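Stasodier > Engineering > Interviews

Products Support Documentation Events Contact

This site uses cookies to remember your settings. By continuing to read you accept their use.

Wrong Height, Right Answer: The Shelf Fault in the Otik Kitchen Runs

11/20/18

The fault that stopped the Otik kitchen trials was first logged as a planning error. It took the controls team at Stasodier four weeks to establish that the planner had done its job correctly with a bad number. The engineer who led the review agreed to go through the findings on condition that the discussion stay with the fault and leave the staff out of it.

Otik is the company's motion controller for light arms. Before it is released to a site, it is run in a simulated kitchen with a wall shelf, a stone counter, cabinets and a few pieces of tableware. The arm has to reach over the counter, work near the objects on it, and withdraw without contact.

"We ran 1485 cycles on that build," the engineer said. "In 804 of them the arm was asked to pass under the shelf on its way back. Those are the ones that matter. The rest never went near it."

In four of the shelf cycles, the wrist housing passed through the lower face of the shelf. The simulator recorded the overlap. The controller did not, and no stop was issued.

"The controller keeps its own copy of the room," the engineer explained. "It checks clearance against the copy. The simulator checks against the real geometry, or what counts as real in there. The two are supposed to match, and we had no test that said they did."

The working area over the counter is crowded for an arm of this size. With the gripper low over the marble and a bowl close behind the wrist, the planner has few postures to choose from, and the return path is decided largely by which way the elbow can fold.

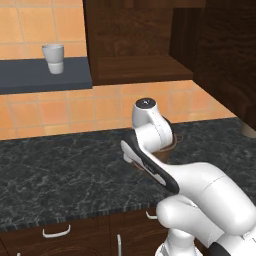 Menon takes a harder view of the fault, arguing that four contacts in 804 passes is a misleading way to state it, and that every one of the 804 was unsafe from the moment the shelf height was wrong. On that reading the arm was unprotected throughout and happened to stay clear in most cases.

The engineer did not dispute this. "That is a fair reading. The rate tells you how often the path came close. It says nothing about whether the check was working. It was not."

The source of the bad number was an import tool called Ondix, which converts room models into the simplified boxes the controller uses. A slab with a squared face should be an easy case. Ondix placed the box by its center when the model file gave the position of its top surface. The shelf in the controller's copy therefore sat too high by half its thickness.

"The counter went through the same tool and came out fine," the engineer said. "It had been entered by its center. So the counter tests passed, and we took that as proof for everything else."

The review also looked at doors. The controller treats a cabinet door as closed unless it is told otherwise, and an open one takes up a good part of the floor space beside the base. No contact with a door was recorded, but the team found that the door state was read only once, at startup.

"If a door moved after that, the arm would not know," the engineer said. "We found it by reading the code. I would have preferred to find it with a test."

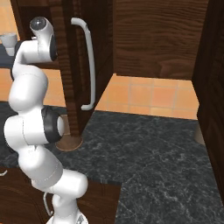 What was changed

Ondix now rejects any model in which the reference point of a part is not stated. Door state is read before each motion. At startup the controller compares its own room with the simulator's and refuses to move if any surface differs by more than a set tolerance.

The contact cycles were replayed on the corrected build, followed by about 200 new ones with the shelf moved to different heights. The controller issued a stop each time the requested path was too close.

Asked whether the stop itself had been checked under load, the engineer said it had not. "Simulation gives you a clean stop. A real arm has brakes that wear and a payload that swings. The hardware tests are set for January, and the release waits for them."

Sites running the earlier build have been told to keep arms out of any space below a fixed shelf until the update is installed.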